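Clearing the Table: A Conversation on Household Robots with Marlina Krishnan

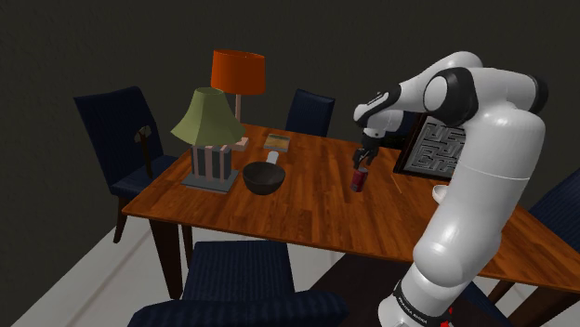

Whether a machine can be trusted with ordinary household chores is a question that Marlina Krishnan has been asked for most of her working life. As head of the domestic tasks program at the Siltmont Institute, she oversees a group that tests robot arms on work most people do without thinking: clearing a table, loading a rack, folding a towel, returning an item to its shelf. Much of that testing takes place in simulation before any physical arm is involved. In one such dining room, a white arm holds a small red can just above a wooden table that also carries two lamps, a dark brown bowl and a book. Dr. Krishnan considers a table of this kind a fair measure of where the field stands.

"People see an arm holding a can and assume the problem is solved," she said. "Picking up a can has been within reach for a long time. The question we are asked to answer is whether the arm can pick up the can, and then the bowl, and then leave the lamp alone, in a room it has not met before."

The institute began its household work with a set of 3 chores. The set has since grown to 130, each written as a short instruction of the sort one family member might give another. An arm is scored on whether the instruction was carried out, whether anything else was disturbed, and how long the work took. Dr. Krishnan regards the second score as the most revealing.

"A person who puts away a cup and knocks over a lamp has not helped you," she said. "For some years the published results in our field counted only the cup."

She was joined for part of the interview by Bayu Sutanto, who directs trials at Nugroho, a regional distributor of kitchen and table goods that has worked with the institute on shop-floor tasks. Mr. Sutanto's interest is in the back room, where returned stock must be sorted, wiped down and set out again. He described the present machines as capable in narrow conditions.

"If the shelf is always the same shelf, we have equipment that will do the work through the night," he said. "When a customer returns a box with a mug, a candle and half a set of spoons in it, one of our staff opens that box. I expect that to remain the case for the period I am able to plan for."

Nugroho ran its most recent trial in July, using a grasping system supplied by Penex. Over the course of the trial the arm was presented with 269 mixed items. Mr. Sutanto declined to give the full results, which are to be published jointly with the supplier, but he said that rigid items of moderate size were handled well and that thin or flat items were not. Cutlery lying on a smooth surface was a particular difficulty.

Dr. Krishnan confirmed that the pattern is familiar. Thin objects offer little for two fingers to close on, and a book lying flat must usually be moved to the edge of a table before it can be lifted. "A child of four will slide the book toward herself without being shown," she said. "We have had to teach that as a separate skill, and it does not always carry over to the next book."

Asked why so much of the work is done in simulated rooms, Dr. Krishnan cited cost and patience. A simulated table can be reset at once, and the same chore can be attempted 100 times before lunch with the furniture in a different position on each attempt. The institute's software, known internally as Bivport, varies the placement of objects and the lighting. She was careful to state its limits. Friction, soft materials and liquids are still represented imperfectly, and a method that succeeds in software may fail on a real tablecloth.

"I would ask families not to plan around us yet," she said. "I would also ask them not to dismiss it. The arms are slower than a person and they need supervision, but they are noticeably better than they were when I joined the institute."

Mr. Sutanto was more reserved on the subject of the home. A shop floor, he observed, has trained staff, posted procedures and someone on duty at all hours. "In a house there is a dog - and there is a grandmother asleep in the next room," he said. "I would want a much higher standard there than I accept in my own back room."

Both agreed that the first household machines of practical value are likely to be assigned a single chore in a single place, such as unloading a dishwasher into an adjoining cabinet. Dr. Krishnan's group will next turn to instructions that are incomplete or ambiguous. The one she mentioned most often was "tidy up a little," which at present none of the institute's systems can follow to her satisfaction.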